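Chapter 4
Reading a drainage basin

Posted in: Physical Geography, Rivers and Catchments
13 shares | 2 comments

A drainage basin is the area of land from which all surface water leaves by a single outlet. Its edge is the divide, a line that follows the highest ground between one river system and the next. In steep country the divide is usually easy to draw from a contour map. On plateaus and in wide marshes it is harder, and two surveyors working from the same sheet may place it several hundred metres apart.

This chapter uses the Lomanness as its main case. The river rises on the northern slope of the Bornero plateau at a height of 2461 m and flows north-east to join the Trnka. Over most of its upper course it occupies a narrow valley cut into limestone. The valley floor widens below the village of Nidavance, where the bedrock changes to soft shale and the channel begins to wander.

Three terms are needed before the case can be followed. The main stem is the principal channel from source to mouth. A tributary is any channel that joins it. The confluence is the point at which the two meet. Stream order, introduced in section 4.3, gives each channel a number according to its place in the network: a channel with no tributaries is first order, two first-order channels join to make a second-order channel, and so on. A first-order channel joining a second-order one does not raise the order. The Lomanness is a fourth-order stream at its mouth.

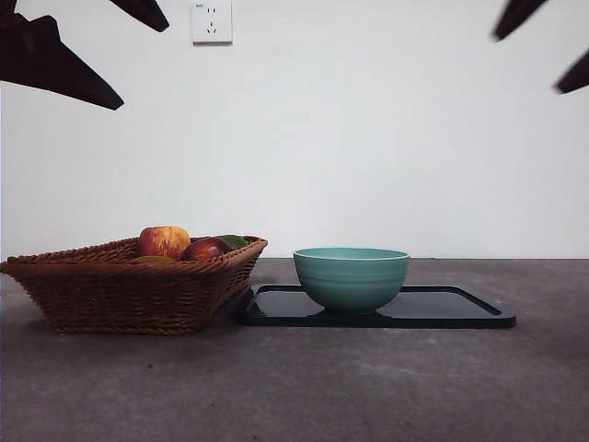 4.1 Limestone and missing water

Surface area alone does not fix how much water a river carries. The upper basin receives roughly 800 mm of rain and melted snow a year, but the flow measured at the Nidavance gauge is well below what that figure would suggest, even after evaporation has been allowed for. Part of the water enters the limestone through sinkholes and leaves the basin underground.

Roxana Vasiliu traced this loss by placing dye in a sinkhole on the plateau and sampling springs on both sides of the divide. The dye was found at a spring that feeds a separate tributary of the Trnka – a stream lying wholly outside the Lomanness basin as drawn on the map. The surface divide and the underground divide are therefore different lines, and in limestone country both must be stated when a basin is described.

4.2 The yearly pattern of flow

Flow in the Lomanness is highest during snowmelt and lowest in September. Octavian Anghel divides the low-water channel into 15 reaches, each with a fairly constant slope and bed material. His division is used in the exercises at the end of the chapter. Readers should note that the reaches are numbered upstream from the mouth, whereas the gauges are numbered downstream from the source.

Tagged: drainage basins, karst, stream order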